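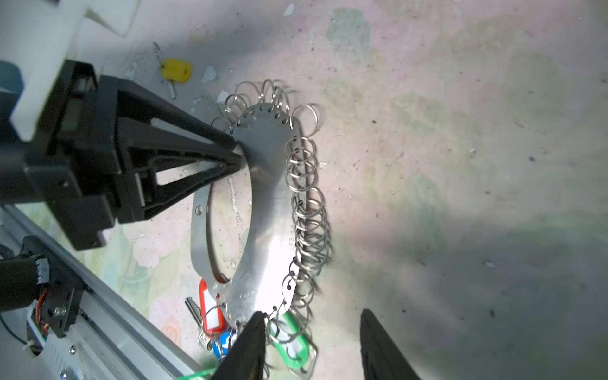

Clamness Community Library
Board of Trustees, Regular Meeting
Minutes, February
Meeting room, main branch

Call to Order

The Chair called the meeting to order at 6:35 p.m. A quorum was present. The Library Director and the Branch Supervisor for Drekau attended as staff. Four members of the public were seated.

Approval of Agenda

The Director asked that the item on summer hours be moved ahead of the roof report so that the Branch Supervisor could leave early. The agenda was approved as amended.

Approval of Minutes

The January minutes were approved with one correction. Under Correspondence, the words "Drekau Elementary" were changed to "Drekau Middle School." One member abstained, having been absent in January.

Public Comment

A resident of Nulden Road spoke in favor of longer evening hours at the main branch. She stated that the present closing time leaves commuters with too little time to collect holds. A second resident asked whether the large print shelves could be moved closer to the entrance. The Chair thanked both speakers and referred the second question to the Director.

Director's Report

The written report was distributed before the meeting. The Director added the following.

Circulation for January came to 3,180 items across both branches. Children's titles and audiobooks increased over December. DVD loans continued to fall, and staff will look at the size of that collection in the spring.

The public computers at the main branch were replaced during the last week of the month. Two patrons reported trouble with the print release station. The vendor has adjusted the settings, and staff will keep a log of any further faults.

The Drekau branch closed for one morning when the furnace failed. A part was installed the same day and the branch reopened at 1 p.m. The Branch Supervisor noted that the furnace is near the end of its expected life and asked that it be included in the capital plan.

A member asked whether holds that came due during the closure were extended. The Director confirmed that they were, and that no fines were charged.

Summer Hours

The Branch Supervisor presented a proposal to open Drekau at 9 a.m. in place of 10 a.m. from June through August, with closing time moved up by the same hour. Total staff hours would stay the same. Some 15 families who attend story time had asked for an earlier start.

Discussion followed. One member was concerned that patrons who visit after work would lose an hour. The Branch Supervisor replied that the last hour of the day is the quietest in summer, and offered to keep the present closing time one evening a week. The Board asked for a revised schedule with that change.

Motion to approve the earlier summer opening at Drekau, with one late evening each week, subject to review of the revised schedule in March. Moved and seconded. Carried, one opposed.

Roof Report

The Building Committee met with the contractor in January. The flashing over the reading room has been repaired. The contractor recommends replacing the gutters on the north side before next winter. Two quotations have been received and a third is expected. No action was taken.

Policy Review

The Board held a first reading of the revised meeting room policy. The draft limits any outside group to 12 bookings in a calendar year and requires requests to be made in writing. A member asked that the wording on food and drink be made clearer, as the current text appears to permit coffee in one paragraph and forbid it in the next. The Director will bring a corrected draft for second reading.

Correspondence

A letter was received from the Nulden Historical Society offering bound copies of its newsletter for the local history shelves. The Board accepted the gift and directed the Secretary to send a letter of thanks.

New Business

The Chair reminded members that conflict of interest statements are due before the March meeting. Blank forms are available at the circulation desk.

Adjournment

There being no further business, the meeting was adjourned at 8:10 p.m. The March meeting will be held at the Drekau branch at 6:30 p.m.

Respectfully submitted,
Secretary to the Board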